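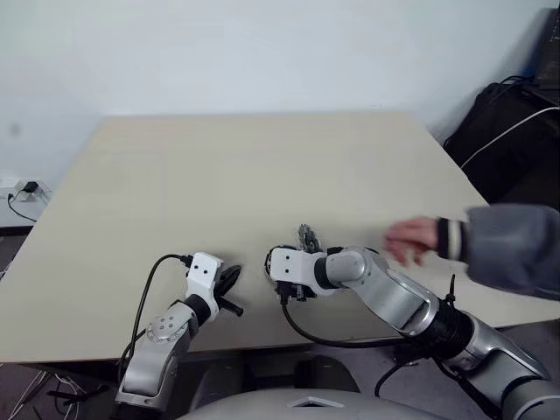 Cerine Community Kitchen
Progress report, January to June
Prepared for Gilles Jacquet, Plolto Fund
Jun 17, 2021

Dear Gilles,

Thank you for your patience with this one, and for the kind note you sent Natalia after the spring bake sale - she has it pinned up over the flour bins. I'm happy to say the grant has carried us further than I dared hope when we started in January.

Baking classes
We planned on 8 evening classes and have held them all. Damián Cabral taught the first ones, mostly flatbreads and soft dinner rolls, and then Paraschiva Ene took over for the sweet doughs. Her braided walnut loaf was such a hit that people from Pestau started driving over for it (and staying to wash up, bless them!). A total of 30 people finished the full course. A few dropped out when the planting season began, and we would love to have them back in the fall.

Bread for neighbors
We baked and gave away 1728 rolls and loaves, nearly all of them through the pantry on Gallegos Street. Whole wheat goes first, which surprised me. The rye has been slower, so Khurram Tanoli is trying a lighter one with a little honey and less caraway, and the early batches have been very good with soup.

Money
Spending is close to plan. Flour and butter cost more than we budgeted, and we covered the gap with 200 dollars moved over from printing. I hope that's all right with you - Natalia Lozano has the receipts and will send them along separately.

Still to do
The recipe booklet is behind. We have the breads written up, but the cakes still need testing in a home oven, and Damián's lemon cake keeps sinking in the middle when anyone but Damián makes it. We'd like to move the booklet deadline to the end of the summer, if you can agree to that. The second proofing cabinet is also on back order, and the supplier hasn't given us a date.

Please do come by on a baking morning. Paraschiva says she'll set a walnut loaf aside for you.

With warm thanks,
The Cerine kitchen team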